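The Long Goodbye to Caruso

There is a particular kind of quiet that settles over a town when a television crew packs up, and the people of Flernolcombe got their first taste of it this November. After 4 seasons of fog machines, horse trailers and catering vans parked three deep outside the bakery, filming has wrapped on the last run of Caruso, the harbor mystery that a good many of us (me included, I'm not ashamed to say) have planned our winters around.

The final shoot took 18 weeks, most of them wet ones. More than 800 locals turned up over the years as extras, playing dockhands and mourners and, in that wonderful second-season opener, an entire brass band -- though I'm told very few of them could play a note. 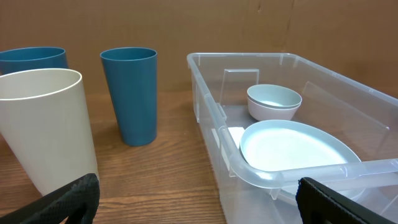 4 min read

What made the show such good company, I think, was its patience. Radero, the small studio behind it, let a scene run until the kettle boiled, and if the detective wanted to sit on a wall and think for a while, well, you sat there with her. Some viewers found it slow, and my own sister gave up after two episodes. I kept a blanket on the couch and stayed put.

The last episodes will each run 60 minutes, a little longer than before, and they finally take the story inland to Denport, where the missing ferry money was always said to have gone. I've tried hard not to learn any more than that, which isn't easy when you buy your bread next door to the production office!

The harbor office set is staying up through the spring, so if you've been meaning to visit, bring a warm coat and park up by the church.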